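Bookcase and Wall Unit Inspection: Checklist with Comments
Furnished lets, Brallthorpe building
Inspected by: Waltraud Dreßler
Reviewed by: Liis Lill
Period: July

Result codes: P = pass, F = fail, A = advisory, N/A = not applicable.

1. Fixing to wall

1.1 Anti-tip bracket fitted to every unit taller than it is deep by a factor of three or more. P
1.2 Bracket screwed into stud or solid masonry. F
Comment: Flat 43, living room, tall Tarkudska bookcase. Left bracket is into plasterboard only, with a plain plug. Refix to the stud, or use a rated cavity anchor if the stud can't be reached without moving the unit off the chimney breast.
1.3 Strap free of slack. A
Comment: Hallway unit, same flat. Strap can be lifted off the back panel by hand. Retension.
1.4 Screws of the length given in the maker's leaflet. P

2. Carcass and back panel

2.1 Unit stands plumb, checked with a level on two faces. P
2.2 Back panel seated in its groove along the full height. F
Comment: Gajewski low unit, bedroom. Panel has sprung at the bottom right corner. Pinned previously; the pins have pulled. Glue and re-pin, and leave the unit unloaded overnight.
2.3 Cam locks tight. P
2.4 Adjustable feet all bearing on the floor. A
Comment: Rear left foot on the Tarkudska is turning freely. The carpet gripper is close to it, so wind the foot down after the bracket work in 1.2 and check 2.1 again.

3. Shelves

3.1 Shelf pins all present and of one pattern. F
Comment: Third shelf of the Tarkudska has three metal pins and one plastic. Replace the plastic pin. Spares are in the drawer marked Nimow in the store.
3.2 Sag measured at mid-span with the shelf loaded. P
Comment: Worst reading 2 mm on a clear span of 76 cm. Within our limit. Measure again at the next visit with the same load in place.
3.3 Glass shelves marked as toughened. N/A
3.4 Heaviest items on the lowest two shelves. A
Comment: Box files on the top shelf. Tenant asked to move them down.

4. Doors and drawers

4.1 Drawer stops work on all runners. P
4.2 Hinges tight, no torn screw holes. P
4.3 Sliding doors stay on the track when pushed at the bottom edge. A
Comment: Nimow sideboard. Right door jumps if pushed hard — bottom guide is worn. Part 535 on the maker's sheet. Order one pair.

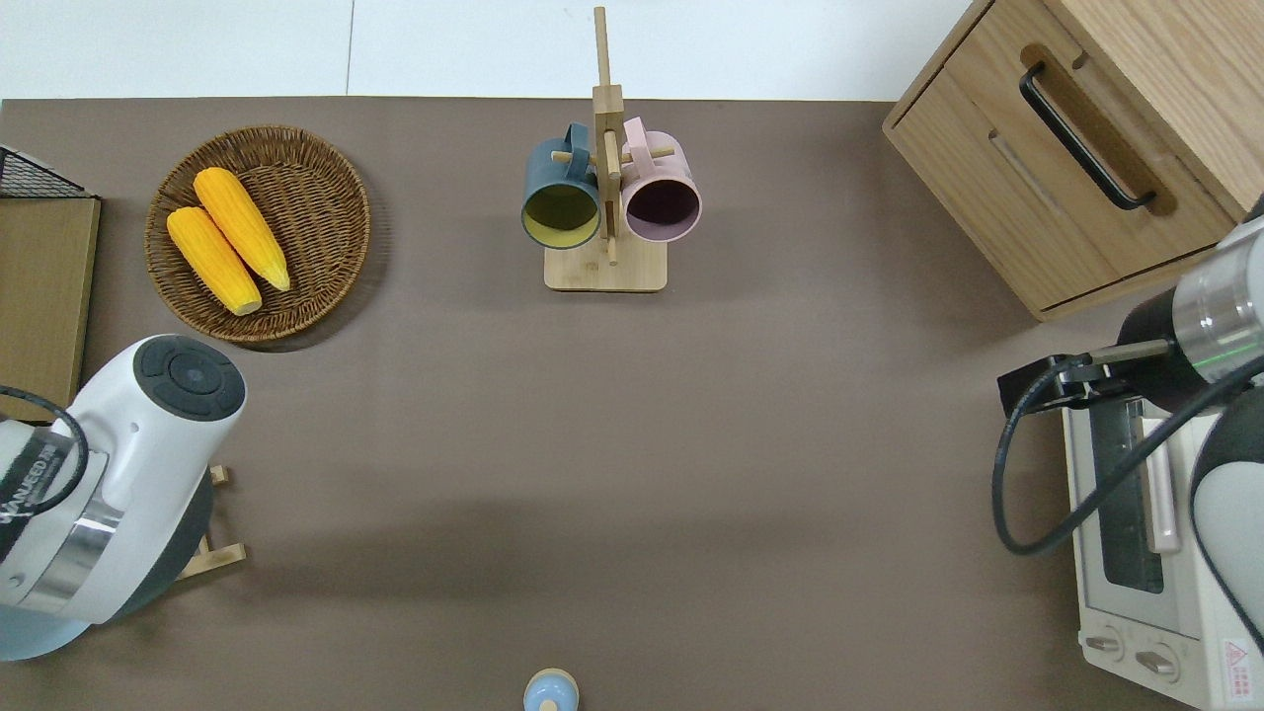 4.4 Handles secure. P
Comment: One handle on the sideboard was a quarter turn loose and was tightened during the visit.

5. Surroundings

5.1 No unit blocks a door, window catch or radiator valve. P
5.2 Sockets behind units can be reached. F
Comment: Double socket behind the Gajewski unit carries an extension lead. Move the unit along the wall or remove the lead.

Actions

1.2, 2.2, 3.1 and 5.2 to be closed before the flat is let again. Advisories may wait for the next visit, except 2.4, to be done together with 1.2. Send completed sheets to L. Lill.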